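Refurbished Desktop Bundles from Fikton: A Review for Small Offices and Community Learning Centres

The Dolis Learning Centre offers evening courses in bookkeeping, office skills and basic computing. In August the Centre replaced the machines in its main teaching room with refurbished desktop bundles supplied by Fikton. This review records the Centre's experience of ordering and using them over one full term.

Ordering and delivery

The Centre bought 17 bundles, each made up of a tower, a monitor, a keyboard and a mouse. The total came to £1485 including delivery, and the price compared well with a quotation for thin clients from Cenia. The order form was clear, although the choice between UK and European power leads was easy to miss. Delivery was made on a Friday morning, on two pallets, and the driver brought both to the door of the teaching room.

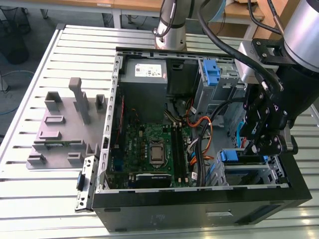
Packaging was adequate. The monitors had moulded inserts and the towers were wrapped in card. Two keyboards were missing from the second pallet, and Fikton sent replacements without dispute. The packing list did not match the order of the boxes, so checking the delivery took longer than it should have done.

Condition and build

Fikton sells these bundles in two grades. The Centre chose the lower grade, which allows for light marks on the outer case. Most towers had small scratches, none of which matter in a classroom. The cases are large by present standards -- desks with a shelf below will need measuring first.

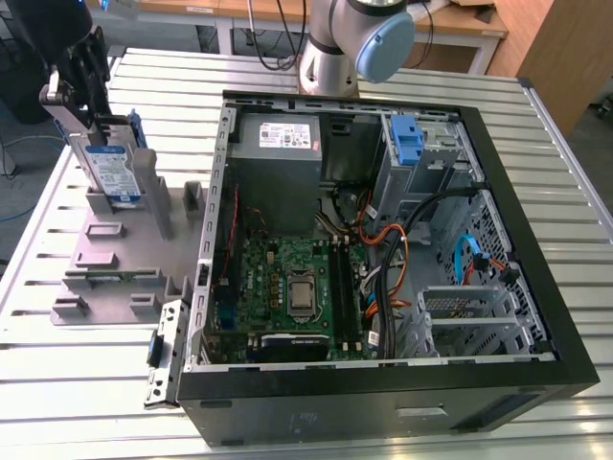
Tower with the side panel removed, showing the motherboard and blue drive latch.

Daily use

Learners use the machines for word processing, spreadsheets and online forms, and for these purposes they are entirely suitable. Start-up is slower than on the tutor's newer computer. Noise is moderate; with a full class it can be heard from the back of the room, and one tutor now closes the door to the adjoining office. The keyboards are the weakest part of the bundle, with shallow keys and lettering that is hard to read in poor light.

Support

The bundles carry an 18-month return-to-base warranty. The Centre has used it once, for a monitor with a failing backlight, and the replacement arrived after eight working days. Telephone support closes at 5 pm, before evening classes begin. 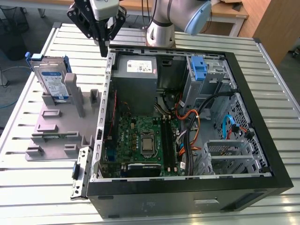 Overall assessment

The Centre rates the bundles as good value for general teaching. Buyers with little desk space may prefer the smaller McAlister range, at a higher price. Spare keyboards should be added to any order.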